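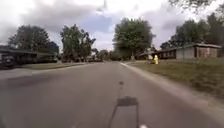

Antigoni Deligiannis
Reviews editor, family history

3 comments | 146 shares

Gradine wants $135 a year to read your grandmother's handwriting. I went in doubting it could, and after most of April with a shoebox of family letters I still doubt it, though less than I did.

You scan or photograph a page, upload it, and the software gives you typed text next to the original. The plan I bought covers up to 277 pages a month, an odd number that the company's help page makes no attempt to explain. Unused pages don't roll over. I'd have liked to know that before paying, and it's in the terms if you scroll long enough.

On plain school-taught English script from the 1930s and later, it's good. My uncle's letters home from the cannery came out nearly clean, and I only had to fix place names and his spelling of "definitely," which Gradine had helpfully corrected. I don't want it corrected. There's a setting called "faithful mode" that is supposed to stop this, and it mostly does, but it's off by default and buried two menus down.

Older letters are where the sales page and I part ways. "Reads any hand, any era" is a big promise. My great-aunt wrote across the page, then turned the sheet and wrote across that to save paper, and the result was soup. Worse, it was confident soup. Whole sentences that sounded fine and weren't on the page. It gave her a brother named Thomas. She had no brother named Thomas, and if I'd been newer to this he would be in the tree by now.

Uncertain words are supposed to show up in gray. Thomas was in solid black.

I asked Farzad Kazemi, who teaches the old-handwriting class I took years ago, to read the same letter. It took him an evening and he left blanks where he wasn't sure. I trust the blanks.

Searching across everything you've uploaded works well and is the best reason to pay. Export is plain text or PDF, and the PDF drops your notes. Support answered me in a day, politely, and said the notes problem was known.

If your letters are fairly modern and you'll check each line, take one month and cancel. For anything earlier, find a person.

Contact the editors | © 2022 Nanddale Family Papers | Back to top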